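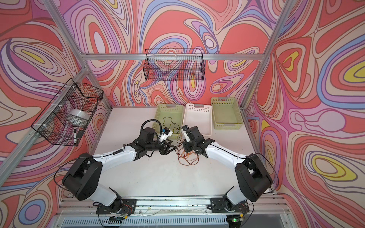 4. Fitting the wall basket

The Sarkard basket comes with a card promising "no-tools fitting in 3 minutes". Allow longer, and have a screwdriver ready.

4.1 Hold the basket against the corner post at elbow height.

4.2 Push the fasteners through the mesh and turn each one until it stops. The card says they click. Ours never have.

4.3 Pull down on the front edge. If the basket tips, take it off and start again.

4.4 Put heavy items in first, such as rolls of tape. Pens go at the front.

Note: The maker claims a safe load of 12 kg. We would not trust it with half that – it is a wire basket.

Caution: Do not use the sticky pads sold as an extra (part 787). They are said to hold on any surface. They do not hold on printed panels, and they take the print off with them.

Spare fasteners: ask Laine Venckus at the Welia stores desk.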